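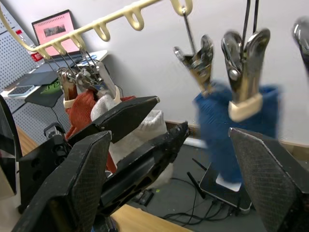

In Defense of the Dull Half Hour

January 18, 2023

Our cell at Tadstead hangs socks. I have explained this at dinner parties and watched people look for the cheese. Two arms, a hanging rack, a lot of clips, and a sock that swings when it is touched and keeps swinging while the software makes up its mind.

The machine goes by Lusus, a name picked before my time, and the visitors who come through always want to talk about its brain. I would like to talk about its finger pads. They are black with a carbon-fiber weave, they meet the work before anything else does, and in my opinion they decide more about a good day than the last three software updates put together.

Lint is the enemy. Knitted cuffs shed, the fluff works its way onto the pads, and a pad with fluff on it holds a sock about as firmly as a mitten holds a coin. The cure is a damp cloth and a dry one. It takes two minutes, and for most of last October we skipped it, having decided that the misses were a vision problem. We retrained. We moved a lamp. We held a meeting about the lamp. Then somebody wiped the pads.

I keep a maintenance log, a habit left over from the packing line at Hakberg, where a gripper was good for some 1000 picks between inspections and you signed your name to it. Entry 132 in the present log reads "pads wiped, jaw screws checked, wrist camera wiped." Entry 133 reads the same. I am told this makes poor reading. It is supposed to.

The clips deserve their own page and seldom get one. A chrome clip on a cord will turn whichever way it likes, and two side by side will not agree on an angle. People new to the cell want to tie them straight. I used to want that too. But a rack tied up until the robot can't miss teaches you very little about the rack in anyone's bathroom, so I leave the clips crooked and spend the effort on the arm: fingers closing square, mounting block tight, cable slack where the wrist needs it.

The cables on the floor are another matter, and I have lost that argument several times.

Thepsuriya, who built our second set of jaws, sent them with a care sheet one page long. It has been under a coffee cup since it came. My proposal for the year is modest: move the cup, read the page, and give the machine its dull half hour every morning before anyone opens a laptop.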